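## 3. Drawer jams and grip faults

The Cellby log calls almost every stuck drawer a "grip fault." Don't take its word for it. On the Flarkow cell, a green status light tells you the arm has power and little else.

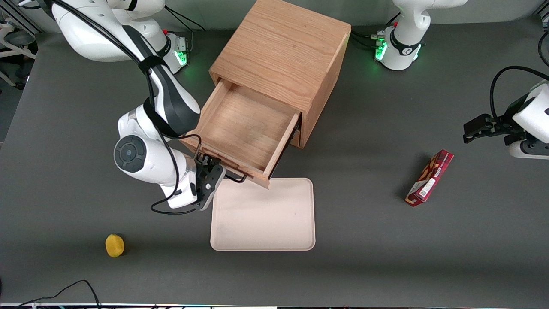
*Ursina Imhof, cell maintenance lead*

1. Press stop and wait for both arms to hold still. Keep your hands out of the drawer until they do.
2. Check whether the drawer sits square in its cabinet. A crooked drawer binds, whatever the log says.
3. Look at the cable loop below the right wrist. It must not catch on the tray or the drawer front.
4. Free the drawer by hand, then rerun the pull at 30 percent speed.

**Caution:** Never clear the fault from the screen with the gripper still hooked on the drawer front. The arm may finish its old move – ours did in March.

**Note:** The auto-retry is set to 3. I have yet to see the last try fix what the first couldn't. Set it to 2 and report fault 41 to Urs Frei.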